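Pledton site, Cell 2
Post-incident inspection checklist, stamping task
Controller: Gitico, release 108
Hand: Dalsgaard five-position grip set, left mount
Status at close of inspection: restricted, reduced speed only

Reason for inspection

In May the hand closed past its set grip limit while holding a stamp and did not open on a stop command. The operator used the wall stop. No injury. The stamp handle cracked and one finger cover was replaced. The cell stayed locked out until the items below were completed.

Section A. Lockout and access

A1. Main disconnect locked and tagged before entry. PASS
A2. Stored energy released, arm supported. PASS
A3. Wall stop tested from operator position. PASS
A4. Table stop tested from operator position. FAIL
Comment: Button latched but the arm coasted for longer than the limit on the data sheet. Relay replaced, retested, passed on second attempt. Old relay bagged and kept with the maintenance log.
A5. Floor marking visible on all open sides. PASS
Comment: Worn at the corner nearest the door. Repaint at next shutdown.

Section B. Hand and wrist

B1. Finger covers free of cracks and sharp edges. PASS after replacement
B2. Finger joints move through full range without binding. PASS
B3. Grip force at limit setting, measured with gauge. FAIL
Comment: Limit is set to 20 N. Gauge read 81 N at the thumb before the hand was stopped manually. Fault repeated on the next close. The controller showed the correct limit on screen both times, so the value was being displayed but not sent.
B4. Hand opens on loss of signal. FAIL
Comment: Hand held position. Parameter for loss of signal had been reset to "hold" by the release 108 update. Changed back to "open" and locked with supervisor code.
B5. Cable at wrist secured, no chafing. PASS

Section C. Controller

C1. Installed release matches approved release. FAIL
Comment: Approved release for this cell is the one before 108. The update was loaded over the network during the night shift. No change form was found.
C2. Force limit written to hand and read back. PASS after correction
C3. Network updates disabled. PASS after correction
C4. Event log saved off the controller. PASS
C5. Stop command logged with time received. FAIL
Comment: The log has the command sent and no acknowledgment. Open item, see Section F.

Section D. Work area and task

Checked with the stamping task selected and mixed items on the table. Grip limit confirmed by read-back before the hand was given the stamp. Clearance between the stamp and the tabletop is to be judged at reduced speed only. 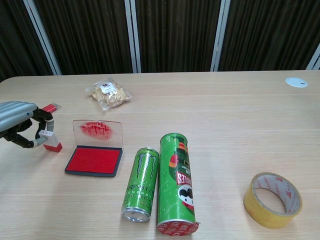
Night shift asked whether a passed read-back at D2 is enough to return to full speed. Their point was that the read-back only shows what the hand has stored, and the screen was also correct on the night of the fault. They want a gauge reading at the start of every shift until the supplier answers.

Accepted. D2 now requires both, and the gauge stays in the cell.

D1. Ink pad within reach of the hand without crossing other items. PASS
D2. Force limit confirmed by read-back and by gauge. PASS at reduced speed
Comment: Gauge read below limit on all closes after correction.
D3. Stamp held without slip at corrected limit. PASS
D4. No loose item that can roll into the path of the wrist. FAIL
Comment: Round containers lying on their sides can roll if touched. Use chocks or stand them upright. Same for the tape roll.
D5. Pressurized or liquid-filled containers excluded from grip tests. NOT CHECKED
Comment: The task sheet does not say whether cans must be empty. Add a line. Until then treat any can as full.

Section E. Personnel

E1. Operators briefed on the fault and on use of the wall stop. PASS
E2. Hands clear of the table while the hand is powered. PASS
E3. Second person present for gauge tests. PASS

Section F. Open items

F1. Gitico to explain missing acknowledgment in the log. Log file sent, no reply yet.
F2. Dalsgaard to confirm that the thumb drive took no damage at 81 N. Until confirmed, inspect the thumb at each shift start.
F3. Ustetti cell has the same hand and controller. Check installed release there before next power-up.
F4. Task sheet to be revised for D4 and D5.
F5. Full speed not permitted until F1 and F2 are closed.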